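Chapter 6
Rolling, Folding, and Packing Soft Goods

Soft goods take up less space and keep their shape longer when they are prepared before they are packed. This chapter covers the work done at the packing table, from the first check of the material to the closed container.

A long strip should be rolled on a flat surface. The packer starts at one end, keeps both edges even, and stops every 30 centimeters to check the line.

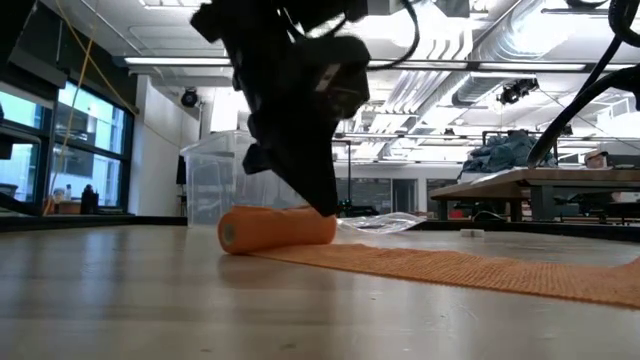 A roll that drifts to one side must be opened and started again. Pressing it back into place will only crease the inner layers.

Shorter pieces are handled from both sides at once. Containers, bags, and tape stay within reach – but away from the middle of the table.

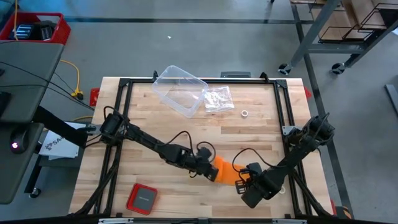

Figure 6.2. Orange cloth held at both sides, with container, bag, and tape on the tabletop.

Clear bags are laid flat before filling, with the open end toward the packer.
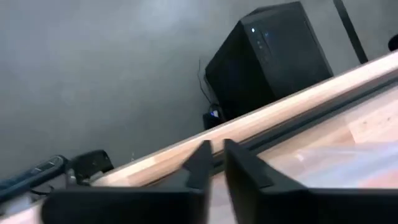
6.1 Choosing a Container

A container should hold the finished roll without force. Measure the roll at its widest point and allow 16 millimeters on each side.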